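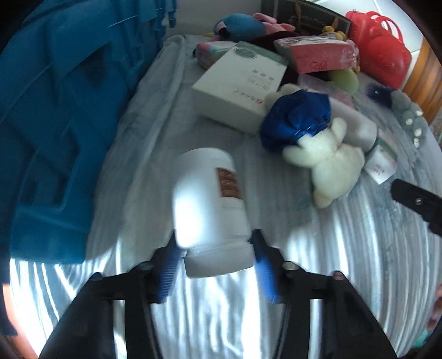
White bottle, cap down, next to the blue crate

Wed 25 May, Mwanaisha Bakilana wrote:
> Stand the bottles on their caps before they go in the crate.
> The Wustik guide says you fit more in that way and the
> labels stay readable. We could get all 185 into two crates.

I have my doubts. The bottle I know has a rounded base and a narrow neck, so cap down it's standing on its smallest part. Did anyone at Wustik try this with a full crate, or only with one bottle on a table? And the brown panel is on one side only, so half of them will end up facing the wrong way whatever we do.

As for two crates, I got 100 into one last May and the lid wouldn't shut. I'd say three, with the white boxes packed separately.

Has anybody on the list done it cap down and moved the crate afterward? I'd like to hear about leaks before I change anything.

Qin list, packing thread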